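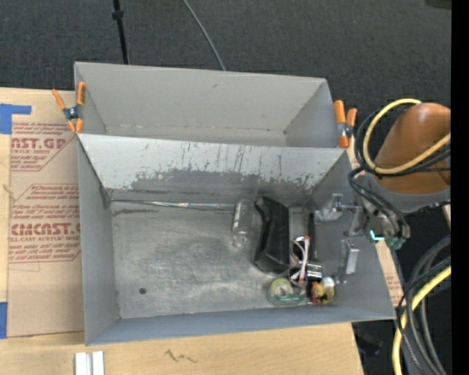
Most of the code Muireann Moynihan has written this year decides when a robot should give up. She leads the planning group at Loscombe, a small software company that makes picking software for mixed goods, and her part of the product is called Rebelo. It takes a list of possible grasps from the vision system, ranks them, and picks one. It also has to judge when none of them is worth trying. The test setup is plain: two gray metal bins, one behind the other, held at the corners with orange-handled clamps, and an arm that comes in from the right. A clear bottle lies near the back wall of the front bin, next to a big black object with tapered ends. Both are at the right side of the bin, with bare metal to the left of them.

That bunching is what Rebelo has to deal with. When objects touch, a camera has trouble telling where one stops and the next begins. When they sit close to a wall, the gripper has less room to get its fingers down. Moynihan's planner treats the two problems separately. The first lowers the score of a grasp. The second can rule it out before it is scored at all.

"People used to mix those up, and I did too," she says. "We had one number for everything. A grasp would come back with a low score and you couldn't tell if the camera was unsure or the wall was in the way."

Splitting them took most of the spring. The older version checked for collisions last, after it had ranked the grasps, and on a bad bin it could throw out every candidate and start over. The new one runs a coarse check first. It models the bin as five flat surfaces and the gripper as a few boxes, and it drops anything that clearly won't fit. Only what is left goes to the slower check, which uses the full shape of the arm.

Clear plastic is still the hard part. Depth cameras often see through it or return nothing, so a bottle can show up as a hole in the data. Rebelo now marks such holes as "unknown" where it used to call them floor. The planner will go near unknown space but won't close the fingers in it unless the color image backs it up.

Cord and ribbon cause a different kind of trouble. A loop of it changes shape as soon as it is touched, so any plan made before contact is out of date. Moynihan's group doesn't try to predict the new shape. The arm lifts a short distance, stops, and looks again.

The group logs every attempt with a tool called Prellport, which replays the planner's decisions next to the camera data. The July set holds 2430 attempts. Engineers can step through one and see each grasp that was considered and the rule that removed it. Zusen, a parts distributor that is trying out the software, asked for a simpler view for its floor staff, and that view now shows 13 plain-language reasons for a skipped pick. "No room for fingers" is the most common one.

Giving up has its own settings. By default the planner makes 2 tries on the same object, then moves to another — and after 8 failures in a row it calls for a person. Zusen wanted that last number higher. Moynihan would like it lower, and for now it is a field in the settings file that each site can change.

Next on her list is pushing. If an object is against a wall, the arm could slide it into open space before picking it up. The motion is easy to write. Deciding when it is worth the extra seconds is harder, and the first version will stay switched off for customers until the autumn release.

41 shares | 6 comments

Contact the editors | Copyright, all rights reserved | Back to top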